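**FOR IMMEDIATE RELEASE**

February 28, 2025

# Lurmont's Orkwood Hall to reopen its ground floor in March

LURMONT — The ground floor of Orkwood Hall will reopen to the public in March after a winter of repair and repainting. The work covered the main room, the side corridor and the storage room behind the stage, all of which have been closed since the fall.

Orkwood Hall was built in 1897 as a meeting place for workers at the Aitken mill. It passed to the town when the mill closed and has been used since then for classes, dances, public meetings and club nights. The upper floor, which holds the reading room and two offices, stayed open during the work and is not affected by the changes announced today.

The largest part of the job was the plaster. Damp had come through the north side of the building for many years, and earlier patches had begun to lift. Crews took the old surface back to the brick, repaired the drain outside and replastered before painting. The main room now has 800 square feet of clear floor, up from 640, after a row of built-in cupboards was taken out.
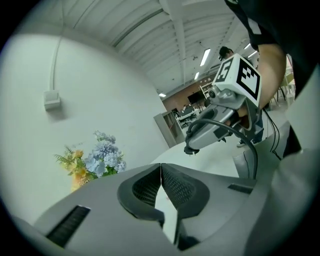
Wall color was settled after a public comment period in which 274 residents sent in a form. Most asked for something lighter than the dark green used before. White was the most common choice, and the large white wall is the result. Groups that want to put up notices or artwork are asked to use the hanging rail and cord supplied by the hall. Tape, tacks and adhesive hooks are not allowed on new paint.

Other changes on the ground floor include:

- New outlets along both long sides of the main room
- A wider door between the corridor and the storage room
- Stacking chairs and folding tables from Zorkik, stored on wheeled carts
- A lower section of counter at the check-in desk

The old stage curtain has been cleaned and rehung. The piano has been tuned and moved to the east corner, where it will stay — groups should not move it without asking the office first.

Booking rates for residents remain the same as last year. The cleaning deposit, which used to be set case by case, is now a flat $50 for all evening events and is returned when the room is left in order. Chairs and tables must go back on their carts at the end of each booking. Regular groups that met on the ground floor before the closure will get their former time slots back if they confirm with the office before the reopening.

Work on the outside of the building is not finished. The front steps will be repointed later in the spring, and visitors should use the side entrance on the parking lot side until that job is complete. The side entrance has a ramp and is 5 yards from the accessible parking spaces.

Booking forms are available at the Orkwood Hall office and at the Lurmont town desk.

**Contact:** Orkwood Hall Office, Lurmont

###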